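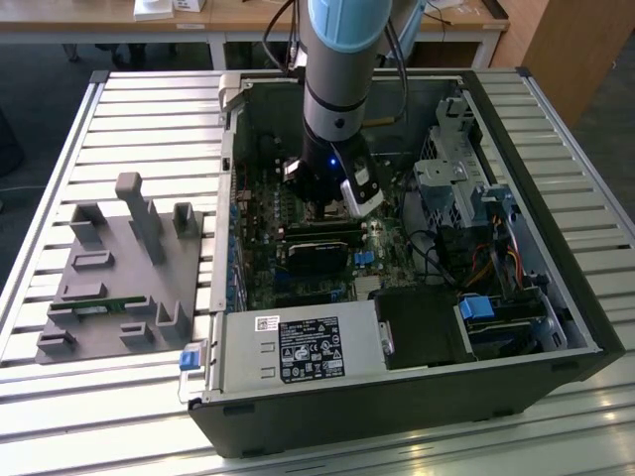

Week 5 – Ring Sizing and Prong Settings

Please read this sheet before Wednesday. We will work with the Forov sizing mandrel, and every student should bring one plain band from home.

Finger size changes during the day. Measure in the evening, when the hand is warm, and measure two times. A wide band feels tighter than a thin one, so for a band wider than 5 mm we go up a half size.

When we make a ring larger, the prongs can move. Check every stone under the loupe before the work and again after it. Write the result in the job envelope, also when nothing has changed. A pavé band with stones on the full circle should not be resized at all – we order it new from the size chart.

Soft stones such as opal and pearl must not go near the torch. Take them out, or use the laser welder in the Bíró room.

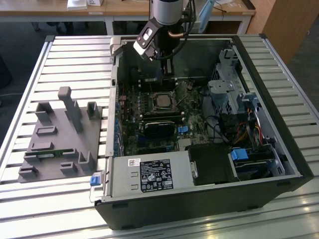 Nuanchan Suwannarat asked after the last class whether a half size down is also dangerous for a pavé band, if the stones cover only the top. It is less dangerous, but the shoulders bend and the outer stones can become loose. I would accept the job and tell the customer about this risk in writing.

Homework: exercise 24 in the Clellirgate workbook. Give all ring sizes in the US system.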